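The recount in Tornulham began at eight and concerned a single seat on the county water board. The margin was 191 votes out of 3,887 cast, and the petition cited the absentee ballots from Paswood precinct, which had been logged under two different batch numbers.

Santino Ulloa signed the custody sheet, broke the seal on the first box, and read the seal number aloud. The clerk repeated it. He wrote it down. The lawyer for Retamal, who had lost, wrote it down as well, in green ink.

"Batch one," Ulloa said. "Paswood, absentee."

They sorted by candidate, then by envelope date. Ballots with a stray mark went into a tray for review. The procedure allowed each side to object once per ballot, in writing, on a numbered form. By noon the lawyer had used most of a pad.
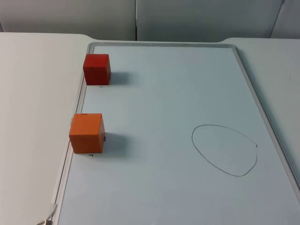
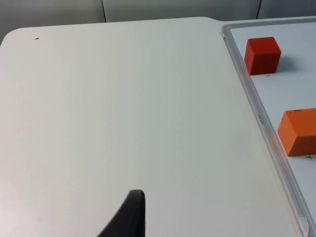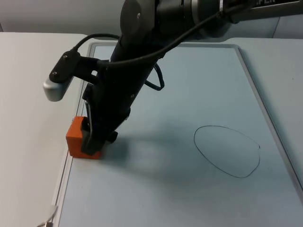
"Which batch number controls?" the clerk asked.

"The one on the custody sheet," Ulloa said. "The other was written on the box lid before the box was sealed, and the lid isn't a record."

The lawyer objected to this in writing. Ulloa initialed the form and attached it to the sheet.

Dudon, who had won, came in at three and sat in the public row with her coat on. She had been told not to speak to the counters, and she did not. Retamal sat at the other end of the same row. They had run against each other twice before, and they shared a driveway.

The second box held fewer ballots than the first. One envelope was unsigned and had been rejected in November. It stayed rejected. The tray for review was emptied at 5:40, and the clerk entered the totals twice, once on each form.

"The margin is 191," Ulloa said. "Unchanged."

Retamal asked whether the building locked automatically. The clerk said it did, at six. Dudon held the door for him, and Ulloa began to reseal the boxes.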